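Buying and budgeting: questions from sites
Last updated: November 21, 2023

Do we have to budget for simulation before ordering a Kong?
Yes. Allow 60 hours of simulator time per building. Corners and doorways are modelled first. 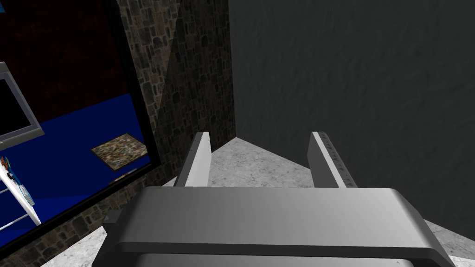
Book these hours by September if you want delivery in the same financial year.

Is one arm enough?
For fetching, usually. A second arm adds to the lease and to the spares list.

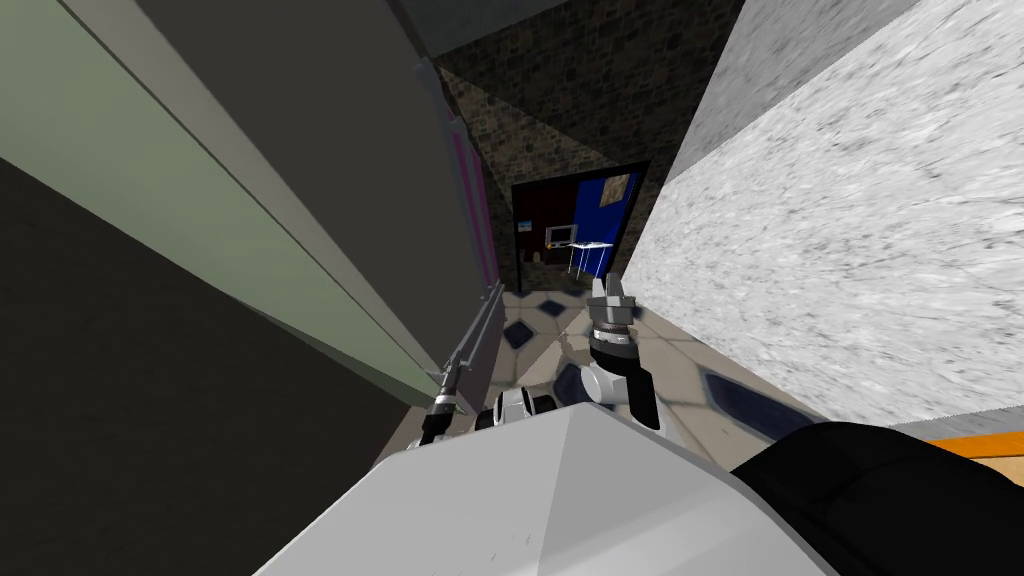 Sun-ja Myung wrote in to say that Warovstead priced the second arm and left out the extra gripper, so please check both lines on your quote.

What do spare fingers cost?
£425 a pair from Urier. Order them with the robot.

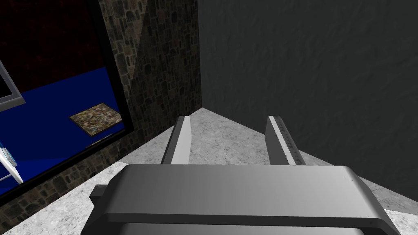 Delivery takes 10 working days.

Contact: Grikberg purchasing desk | © Grikberg 2023 | Back to top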